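FEKONNESS OPENS MARCH SIGN-UP FOR ITS SPRING BED CARE MORNINGS

Free sessions show households how to look after a quilted mattress with a dustpan, a hand brush and a little patience

Fekonness, the family bedding store on Rilley Street, is happy to announce that its Bed Care Mornings are coming back this spring, with 15 places at each session and coffee on from the moment the doors open. Sign-up begins in March, and as always there is no charge and no need to have bought your mattress from us (though we're delighted if you did!).

The mornings grew out of questions we hear at the counter all year long. People wash their sheets faithfully and then find, when the bed is finally stripped, that crumbs, candy wrappers and bits of foil have made their way onto the mattress itself. A quilted top is lovely to sleep on, but every seam is a little valley, and small things do like to settle there.

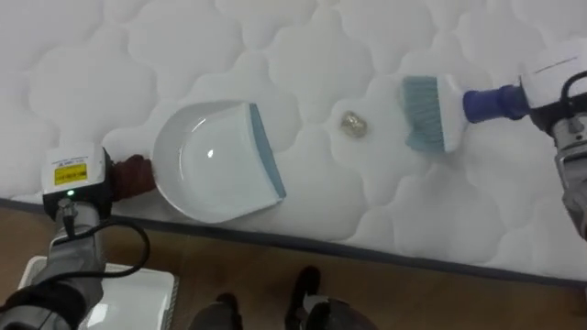 Piyumi Kodikara wrote to the store after last spring's session that she had always dragged the vacuum up the stairs for this job, and that she now keeps a small brush in the linen closet and does the whole bed before breakfast.

Store manager Dilruba Gunawardena will lead the sessions again. Her method is a gentle one. Strip the bed completely, open the curtains so you can see what you're doing, and start at the pillow end with short, light strokes along the seams. Keep the brush and pan for bedding only and wash them every so often in warm, soapy water. Let them dry fully before they go near the bed.

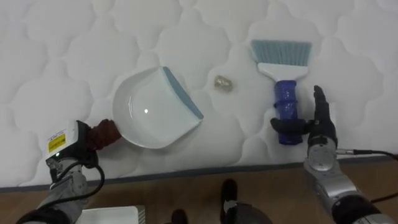 Larger bits should come up first, before any brushing of dust, and a stain should be left alone until the loose dirt is gone. Dilruba also sets aside plenty of time for questions about mattress protectors, turning and airing, and she has been known to run past noon.

"Most people are kinder to their couch than to their bed, and I'd love to see that change," said Dilruba Gunawardena. "You can do a great deal in ten minutes." 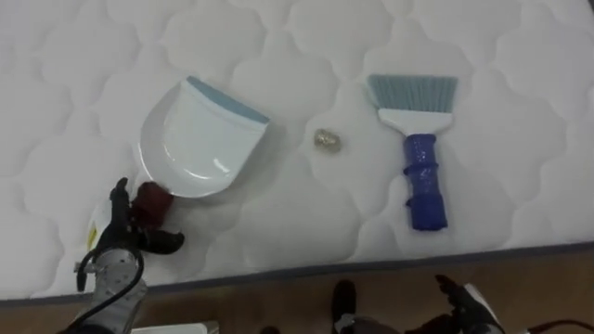

Choosing the tools takes up the first part of each morning, and guests are welcome to bring their own from home. Dilruba likes a brush with a good straight row of bristles and a comfortable handle. For the pan, she suggests one with a rubber strip along the lip, like the light blue one on our white dustpan, and a bowl deep enough to carry a scrap of gold foil to the trash without losing it on the stairs.

Each session lasts 2 hours. To save a place, stop in at the store or ask for Shiuli Roy at the front desk.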